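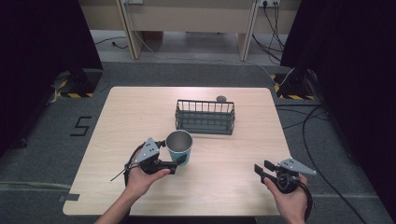
Reusable Cups: Changes to the Serkberg Building Service

Beginning in October, the shared cup service in the Serkberg building will be extended to all meeting rooms and open work areas. The service has operated on the ground floor since spring, and the facilities office at Groltach has reviewed its use with staff from the Castellanos kitchen, where the cups are washed and stored.

The review found that the cups themselves are well liked and hold up to daily washing. The main difficulty has been their return. Of the 128 cups purchased for the ground floor, roughly 70 were on the kitchen shelves when stock was checked at the end of the summer. Most of the others were later found in offices and on windowsills, and a few had been taken home by mistake. The kitchen ran short on several mornings as a result, and visitors were given disposable cups.

To make returns easier, each area will have a wire basket on a low table. Used cups should be emptied at a sink and placed upright in the basket. Kitchen staff will collect them twice each day, at 11 a.m. and again at 3 p.m. Cups left on desks, floors, or window ledges will not be collected, and employees are asked to carry these to the nearest basket before leaving for the day.

Please do not stack cups one inside another. Stacked cups are difficult to separate, and the rims can be marked when they are pulled apart. Baskets should not be used for plates, flatware, or food containers, which continue to go to the dish counter on the ground floor. Napkins, tea bags, and stirrers belong in the trash. 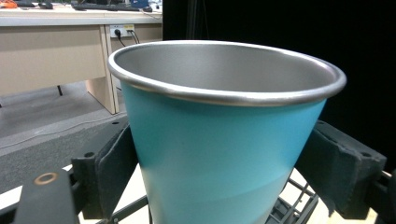

A blue cup with a silver-colored rim. The outside is plain, with no logo.

Several employees asked whether the new cups could carry department names or the Groltach logo. After discussion with the kitchen, it was decided to leave the cups unmarked so that they may be used anywhere in the building. Employees are asked not to add stickers, tape, or marker to them. Anyone who prefers a personal cup is welcome to bring one, but personal cups should be washed by their owners and kept out of the return baskets.

Groups hosting a meeting of 20 or more people should request cups from the kitchen at least one working day in advance. The request should give the room, the start time, and the number of guests. Cups for these meetings will be delivered in the same baskets and should be returned in them when the meeting ends. The host is responsible for seeing that the table is cleared.

The Arier annex is not part of the extended service at this time. Its kitchen does not have a dishwasher, and employees there should continue with present arrangements until further notice.

Questions about the service, or reports of a damaged cup or a full basket, may be directed to Emmett Kincaid in the facilities office. Damaged cups should be handed in at the dish counter and kept separate from those going to be washed.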